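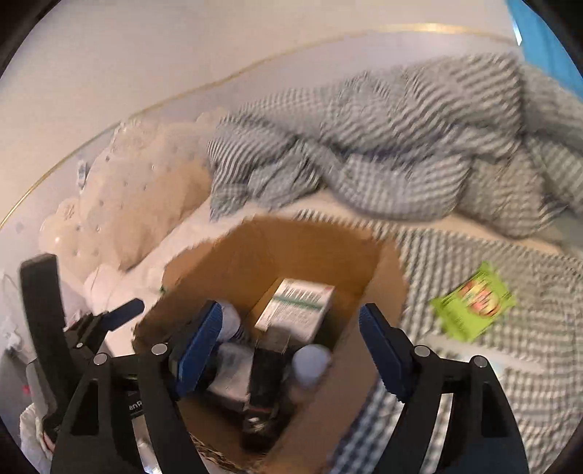
A hand-held gripper over an open cardboard box on a bed. Home settings of this kind are a common source of demonstrations.

Hand-held demonstration gathering

Contents
Overview
Equipment
Method
Choice of setting
Claims made for the approach
Criticism
The Lundura collection
The Bisbridge comparison
Reporting
See also

Hand-held demonstration gathering is a way of producing training examples for robots that learn by imitation. A person carries a gripper like the one a robot arm would use, fitted with a camera, and does ordinary tasks with it. The recordings are later used to teach a learning system which movements tend to follow which views. No robot arm needs to be present while the examples are made.

The approach is also called robot-free collection, though the term is loose. Some projects use it for any recording made by a person, including video of bare hands, and others keep it for work done with a gripper of fixed shape. This article uses the narrower sense.

Overview

A learning system of this type is given many short recordings, usually called episodes or demonstrations. Each one holds a stream of pictures, a record of how the gripper moved, and a record of how far its fingers were open. The system is trained to predict the next stretch of movement from the recent pictures. When it is later run on an arm with matching fingers and a matching camera, it is expected to produce movements like those it was shown.

How far that expectation is met is disputed. Supporters describe the method as a cheap path to large and varied collections. Critics accept that it is cheap and question most of the rest.

Equipment

Designs differ, but most have two fingers that close towards each other, worked by a trigger or a squeeze of the hand. Flat finger plates with a textured pad on the gripping face are one common form. Pads wear and are replaced, often without any note being made in the records, so that one collection may mix recordings from fresh pads and worn ones.

The camera is normally fixed to the gripper and looks out past the fingers. A very wide lens is favoured, as it keeps both the fingers and a good part of the room in view. It bends straight lines towards the edges and may leave the corners black. Some projects flatten the pictures before training and others leave them as they are. Published comparisons of the two choices are few and tend to come from groups that had already settled on one.

Movement is recovered either from the pictures themselves or from a separate sensor. Recovery from pictures works best where there is plenty of fixed detail. Pale walls and fast turns are known trouble spots, and so is bedding with a repeated check or stripe, where one patch looks much like the next. Episodes where tracking fails are dropped. The share dropped is not always stated.

Method

A session usually follows a written task sheet, which gives a starting layout, a goal and a time limit. The person holding the gripper carries out the task, puts things back or moves them to a new layout, and begins again. Typical household tasks are taking items out of a box, putting them in, folding cloth, wiping surfaces and loading shelves.

Box tasks are popular because they are easy to describe on a sheet. They are less easy to record well. The walls of the box hide part of the contents and throw shade on the bottom, and the fingers themselves cover whatever is being reached for at the moment it matters most. Tall bottles and small cartons packed close together leave little room for a finger on either side. People deal with this by nudging things apart first, often without noticing that they do so, and the nudge becomes part of the example.

After the session the recordings are cut, checked and labelled. Labels may be a single line for the whole episode ("take the carton out of the box") or may mark each step. Labelling is often done by people who were not in the room, working from the gripper's own view.

Choice of setting

Early collections were made mainly on laboratory tables. Later ones moved into homes, on the argument that a robot meant for homes should be trained on what is found there: soft surfaces, patterned covers, packets and bottles of mixed size, and poor light. A box standing on a mattress also shifts when pushed, which a box on a table mostly does not.

The argument is sound as far as it goes. It is weaker than it is often made to look, for two reasons. Homes used for collection are those whose occupants agreed to take part, and they are often clustered in one town or among people who know each other. The objects, too, are frequently brought in by the project or picked out beforehand to suit the fingers. Things the gripper cannot hold tend to disappear from the task sheet after the first few sessions.

Claims made for the approach

Four claims recur in project papers and sales material.

Cost. A hand-held gripper costs far less than an arm, and several can be in use at once. This claim is well supported for recording. It rarely includes checking and labelling, where much of the spending falls.

Speed. People work faster with a gripper in the hand than when steering an arm from a distance. This is also well supported, although speed brings blurred pictures, and the arm that later copies the movement may be unable to keep up.

Variety. Collections are said to cover many rooms and many objects. Counts of rooms are often given without saying how unlike each other the rooms are. Two bedrooms with the same wall colour and the same window position add less than the figure suggests.

Transfer. Skills are said to pass directly from hand to arm. Evidence here is the thinnest. A human wrist and shoulder can reach into a box at angles that a fixed arm cannot manage, and people feel contact through the handle. Unless force is recorded separately, that information is lost.

Criticism

The most common complaint concerns the link between quantity and quality. Totals are easy to report and are widely used as a measure of progress, yet a thousand careful repeats of one reach may teach a system little beyond that reach. Some workers in the field hold that mistakes and recoveries are worth more than clean runs. Clean runs are nevertheless what task sheets ask for and what checkers pass.

A second complaint is about testing. A system is often tried in a room resembling those used for training, with objects from the same set, and by the people who gathered the examples. Success is judged by eye. Where the rules for judging are not fixed beforehand, a carton that leaves the box and falls over may be counted either way.

A third concerns privacy. A wide lens carried through a bedroom takes in much more than the task. Medicine packaging, letters and family pictures may all be legible. Blurring tools exist, but they are built mainly for faces and number plates, and printed labels on small packets are often missed. Consent forms do not always make clear that recordings may be shared with others or kept without limit.

The Lundura collection

Lundura is a set of household demonstrations made with two-finger hand-held grippers. Its first release was announced as holding 1,000 episodes of box packing and unpacking. The accompanying notes show that 387 of these were repeats of a single layout, kept in at full weight. A revised release cut the repeats and came to 500 episodes after further checks.

The smaller set was reported to train a system no worse than the larger one. This has been quoted as proof that careful selection beats bulk. The result rests on one task and one arm, however, and the test layouts were drawn from the same homes as the training examples. It is better read as a sign that the first total was inflated.

The Bisbridge comparison

The Bisbridge comparison set examples from two gripper designs, Gentile and Ometti, against each other on the same unpacking task. Gentile used stiff pads and Ometti softer ones. Systems were trained separately on each and run on an arm fitted with the matching fingers, for a total of 166 test runs.

The write-up favoured Ometti. Later readers pointed out that the Ometti examples were gathered second, by people who had by then practised the task for some weeks. The effect of the pads cannot be told apart from the effect of practice. No repeat with the order reversed has been published.

Reporting

Several checklists have been put forward for describing collections of this kind. They generally ask for the number of separate homes, the number of people who held the gripper, the share of episodes dropped and the reason for dropping them, any change of pads or lens, and the rules used to judge success. Few published collections answer all of these points. The share dropped is the item most often left out.

See also
Imitation learning
Remote operation of robot arms
Robot grippers
Selection bias
Wide-angle lenses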